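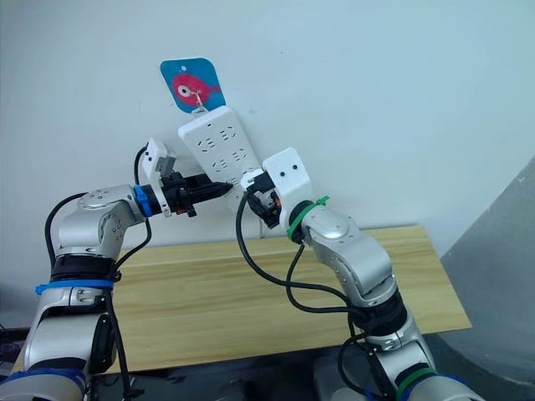
The pink fish hook with a white power board hanging from it.

About Hatlow

Hello and welcome! Hatlow is a little shop for the bits that make a house easier to live in. We sell adhesive hooks, power boards, cord clips, night lights, plug-in mozzie repellents and the refills to go with them, drawer liners, door stops, spare plugs, and a fair few things that don't have a proper name but that you'll know when you see them.

Octavio Palma opened the shop 11 years ago after moving into a rental with one power point in the lounge room, behind the couch of course. He spent a whole weekend looking for a way to get a power board up off the floor without drilling into the landlord's wall, and ended up with a box of hooks in the hallway and a lot of opinions about glue. Friends started asking for hooks. Then they asked for the power boards as well, and by the following March he had the keys to our first shopfront, next door to Domínguez Shoe Repairs. We're still there, and we still borrow their ladder.

What we love

Walls! We are very keen on walls. A power board that lives on the carpet collects dust and crumbs and gets kicked, and you have to get down on your knees every time you want to plug in the lamp. Hang it at hand height and the whole corner of the room feels better (and you can vacuum under it, which is a small joy if you're the one who vacuums).

The fish hooks are the ones people remember us for. A pink cartoon fish on a blue sticker, with a small metal hook over its middle. We first got them in for kids' bathrooms, thinking of face washers and hair ties, and then grown-ups started buying them for the kitchen, the study, the caravan. There are plainer ones in the Zoner range if you'd like something quieter. Give the wall a wipe, let it dry, press hard, and leave it overnight before you hang anything up. Check the weight on the packet too, as a big power board full of plugs is heavier than you'd think once the cords are pulling on it. If it's over, come and talk to us about screws.

We get asked a lot about which power board to buy. Our answer is usually to go home and write down what you want to plug in, including the chunky chargers, and then come back. It's a bit of a nuisance but you'll end up with the right one. Please don't plug one board into another, and keep heaters on their own wall socket.
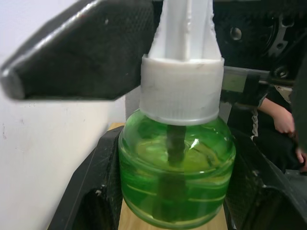

OUR SHELVES: Plug-ins and refills

Summer in our part of the world means mosquitoes, and plug-in liquid repellents are the thing we reorder most between spring and Easter. The refill is a small bottle with a wick standing in the liquid. You take off the cap, screw the bottle up into the warmer and switch it on at the wall. We love the see-through bottles best, green ones especially, because you can tell at a glance how much is left.

A few things we tell everyone at the counter. Keep the bottle upright, in the cupboard and in the plug. Don't throw the cap away, you'll want it if you put a half-used bottle away for winter. Store refills up high where children and pets can't get at them, and read the label before you use one in a nursery or near a fish tank. Refills don't all fit all warmers either, so bring yours in and we'll try it with you. If we haven't got the right one on the shelf, Dremik, our supplier, can normally get it to us within the week.

Try it at the bench

We have a wooden bench at the back of the shop and a stretch of white wall beside it, and both are there for you to use. Stick a hook up. See how far a cord reaches. Work out if the plug on your fan will block the socket next to it! Octavio is there most mornings and will happily talk about cable clips until you have to leave for work.

News

In August 2025 we moved the whole refill section to the front of the shop and added 80 new lines, mostly hooks and lighting. The clearance basket is now by the door.

Getting in touch

Drop in Tuesday to Saturday, or write to us at Hatlow, PO Box 3443. Orders over $100 are posted free. Returns are fine if the packet's unopened, and if a hook has let you down bring it in anyway, we'd like to have a look at it.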